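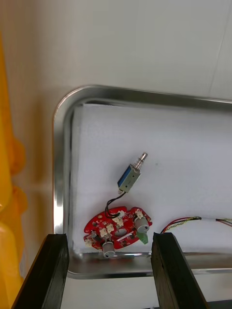
Sorting and storing parts from an old jukebox — where do I start?

Posted by Yiğit Dursun, June 1, 2022

I finally did it! I bought a Wuro jukebox from a closed-down bowling alley in Clurnumville, and I love it to pieces. Which is lucky, as it is mostly in pieces. The previous owner had taken the amplifier and the selector out and mixed everything up in grocery bags. I have boards, wires, springs, a heap of screws, and a cabinet with serial number 3287 stamped on the back.

I have half a garage, weekends only, and no service manual yet. How do you all sort something like this so that it can go back together next year by a person who has forgotten everything? Do I clean first or label first? Any tips at all would make my month.

3 answers

tonearm_lou

What a great find! I did a Wuro of my own and it was the most fun I've had in a garage, so please don't let the grocery bags get you down. My order goes like this:

Label before you clean. Cleaning takes off old pencil marks and tape, and those marks can be the only clue you get. I lost a whole evening to one missing arrow.

Give every assembly its own bin — amplifier, selector, coin unit, lights. If you can't tell where a part belongs, start an "unknown" bin and don't feel bad about it. Mine had 34 things in it at one point and I got it down to 7.

Circuit boards go flat, one layer deep, with nothing heavy on top.

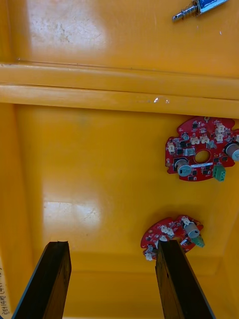
Small hardware gets its own trays. Line them with plain white paper and a dropped washer shows right up. You can write on the paper too (I draw a little outline of the bracket and set its screws where they go).

Wiring is last, and it's the part everyone dreads, but it's so satisfying once you get going! Coil each loose length gently and tag both ends. Don't cut anything, even the ugly stuff. Write colors down in a notebook with the date you looked at them.

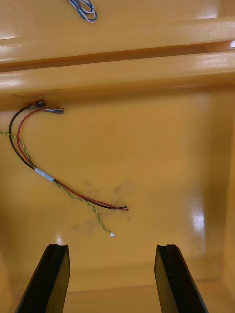

Marguerite B.

Agree with most of that, except I would never have an "unknown" bin. It turns into the only bin. Put mystery parts in envelopes and write where you found them, even if that's just "bag 2, near the bottom." Also call the parts counter in Trultstead, they had the manual for mine in May.

gus_in_chin

just buy 1000 zip bags and a marker. worked for me

Oh, and for connectors, leave them on the bundle and tag the whole thing as one item. Red to red isn't always right on these, so check the drawing before you plug anything in. Good luck, post it when it plays!

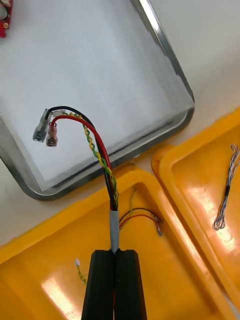
Bundle with the connector still on the black lead.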